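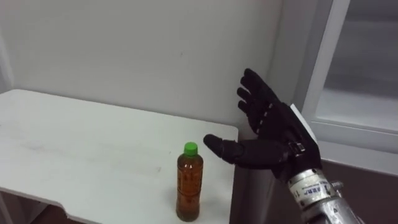
Cutting back on bottled water, month four

Sun 4 March

I said in November that I would stop buying bottled water for the winter and write down how it went. I have not stopped completely. I have bought nine bottles since then, all of them at train stations or the airport, and before that I was going through a case a week without thinking much of it.

The reason I started was the recycling. Our building changed its pickup to every other week, and the bin in my kitchen was full of crushed plastic by the first Thursday. I got tired of carrying it down and finding the big bins full too. I also didn't like lugging the cases up from the car. I live on the third floor and the elevator is slow when it works.

What I tried first

I started with a filter pitcher, the Gitel one with the gray lid. It makes the water taste better than what comes straight out of my tap, which has a strong pool smell in the morning. The trouble with it is the size. It takes up most of the top shelf in my fridge, and whoever drinks the last glass has to fill it again and wait. In a house with one teenager that means it is usually empty. I came home from work most days to a pitcher with half an inch in the bottom.

The cartridges are the other cost. The box says to change them every two months. I went nearly three on the first one and could taste the difference by the end, so I now write the date on a piece of masking tape and stick it on the side.

After that I looked at the kind that screws onto the faucet. My faucet has a pull-down sprayer and none of them fit it. I spent an evening with an adapter kit from the hardware store before I read the small print on the back of the package. The kit went back the next day.

What I use now

My coworker Lærke Hafstein has had an under-sink filter for years and told me to stop messing with gadgets. Hers is a Ragnarsson. I got the same one, the basic model with a single canister, and put it in myself on a Saturday. It goes on the cold line only. The instructions were fine except for step four, where the drawing shows the bracket the wrong way around. If you are doing this, shut off the valve, put a bowl under the line even if you think it is drained, and hand-tighten everything before you pick up a wrench. I over-tightened one fitting and had a slow drip for two days until I backed it off and did it again with fresh tape.

It has been in since January. The pool smell is gone. The flow on the cold side is a little weaker, and filling a pasta pot takes longer than it used to. I fill that one from the bathtub tap now, which my daughter finds disgusting, though it comes from the same pipe.

The pitcher still gets used. I took the cartridge out and keep it in the fridge as a plain jug.

Carrying water around

Getting water at home turned out to be the easy half. The bottles I was buying were mostly for the car and for work, and I had to find something I would carry every day.

I own four refillable bottles and like one of them. The big insulated one from Kultmont keeps water cold all day, but it is heavy, it doesn't fit my cup holder, and it makes a noise like a dropped hammer when it falls off a desk. The glass one lives in the cupboard. The one with the straw grew something black inside the mouthpiece that I could not get out with a brush or with vinegar, and I threw it away.

The one I like is a plain 500 ml Gillska with a screw cap. It has no straw, no button and no second lid. It fits the cup holder and the side pocket of my bag, and I can get a bottle brush to the bottom of it. I refill it at lunch and again before I drive home. I wash it every night with dish soap and leave the cap off so it dries out. When I skip a few nights it starts to smell, and a spoonful of baking soda with hot water left in it overnight takes care of that.

Where it still doesn't work

Travel is where I give in. The refill station at our airport has been out of order on my last two trips, and I am not going to fill a bottle from a restroom sink with an automatic faucet that shuts off after a second. On the train there is nothing at all. I have started filling up before I leave the house, and that gets me through the morning.

Guests are the other one. My mother will not drink tap water, filtered or not. I keep a few bottles in the hall closet for her visits and I don't count those in my total.

Money

I didn't keep every receipt, so I can't give a proper figure. The filter and the replacement canister together cost more than I expected to spend, and I think they will have paid for themselves sometime this summer if I change the canister on schedule. The grocery bill is lower each week, and I notice it.

Next job is the shower head, which has the same smell in the morning. Two people in the comments on the last post recommended filters for that, and I have one on order. It was supposed to be here Friday and is sitting in a warehouse two states away.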